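Skellum: notes on the Nelldale household set

README, last tidied in January

What you've got

Skellum is a collection of short recordings of ordinary household jobs: putting things away, laying a table, wiping a worktop, and packing a bag as though the train leaves in ten minutes. There are 1734 recordings in this release, and 319 of them have been checked by hand from start to finish. The rest have been checked the way most people check the small print.

Each recording comes with a plain text note saying which job was being done, where, and whether the person writing the note thought it had been finished. "Finished" caused more argument than everything else put together. Gilles Carré holds that a table is not laid until the glasses are on it. Natália Teixeira holds that a glass is a personal matter. Both views are in the notes, and you can tell who wrote which.

How the folders are arranged

There are four folders, named after jobs: away, table, wipe and pack. We did try naming them after rooms, but the kitchen at Nelldale is also the dining room and, on washday, the airing cupboard. If a job belongs in two folders, it went into the one that came to mind first. Please don't write to us about this. Gerasimos Kourkoulas already has.

Notes share a name with their recording and end in .txt. A missing note means the job was abandoned before anybody could agree what it was.

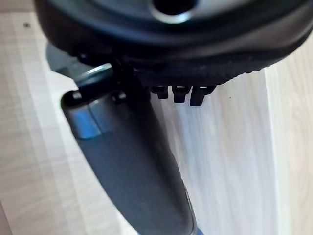 The wording of the notes is deliberately dull. We settled on "put away" for anything that ends up where it lives, and "moved" for anything that ends up somewhere else. An early draft also had "tidied", which covered both, along with pushing things into a drawer and leaning on it. If you find a "tidied" that slipped through, treat it as "moved" and think no worse of us.

Things have plain names too. A cup is a cup whether or not it has a handle. A mug is also a cup. Liam Cropper kept a separate list of mugs for a while, and it is still in the extras folder, where it does no harm.

Places

Most of the work was done at Nelldale. A smaller part came from Gitdale, where the cupboards are higher and the drawers stick. The notes say which house is which on the first line. Light varies with the time of day and with how recently someone had washed the windows, so don't expect the two houses to match, or either of them to match itself.

Known problems

The word "cloth" means tea towel, dishcloth or napkin, depending on who was writing and how near it was to lunch.

Some of the packing notes say "bag" and some say "Simões". The Simões is the big holdall. It got its name before the rules for names were written, and by then it was too late.

Three notes in the wipe folder say only "again". We have left them in.

Left and right are given from the point of view of whoever was standing at the worktop, apart from the notes by Zakhar Hrynyshyn, who went by the window. His are marked ZH, and he stands by them.

Using it

Read the notes before you sort anything by them. If you want only the hand-checked part, the list is in checked.txt, in the order the checking was done, which was no order at all. There is no suggested split. Whatever you choose, keep recordings from the same house and the same morning together, or you will be testing on much the same breakfast you started with.

Corrections are welcome. Give the name of the note and the wording you'd prefer. Suggestions concerning glasses should go to Gilles and Natália together.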